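September, notebook entry, PET wash trials

Picked up again at 8:15 after the overnight soak. Heledd Pritchard had left the second bath at 90 C with the lid on, so no top-up needed. Caustic strength checked before starting and written on the bath card.

Today's question is still label glue. The flake from the Wurotach bales comes out clean enough for us on the first wash, but the Bouazza flake keeps a tacky film that picks up fines in the dryer. Ran batch 6 with the old detergent (Tasier, normal dose) and batch 7 with the same dose plus a longer hot rinse. Same paddle speed for both. Batch 7 felt less sticky between the fingers after drying but I don't trust that as a test. Put 179 g of each aside in labeled bags for the oven discoloration check.

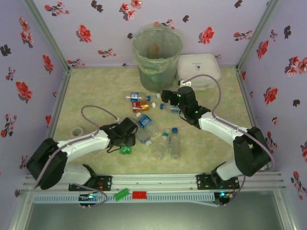 Rinse water from batch 7 was cloudier than batch 6 for the first two changes, then cleared. Ataahua Tuhiwai thinks the glue is softening in the hot rinse and coming off late, in which case we should be looking at wash temperature before we touch the dose. She wants to try one run with half the detergent. Fine by me, but after the oven results.

Float-sink: caps and rings separated without trouble. A few flakes of PET floated with trapped air. Stirred again by hand and they went down. Need a better way of wetting the flake before it goes in the tank, maybe just a spray bar.

Sternell filter bag on the rinse loop is due for a change. Pressure was creeping up by noon. Used the last spare, ordered more.

Green flake: still keeping it out of the clear batches. Sieve pan had a bit of green left in the corner from last time, so clean the pan with the air line before AND after. I have written this in here before.

To do:
Oven check on 6 and 7, same tray, same shelf.
Half-dose run with Ataahua.
Ask Heledd where the second pH probe went.
Descale bath one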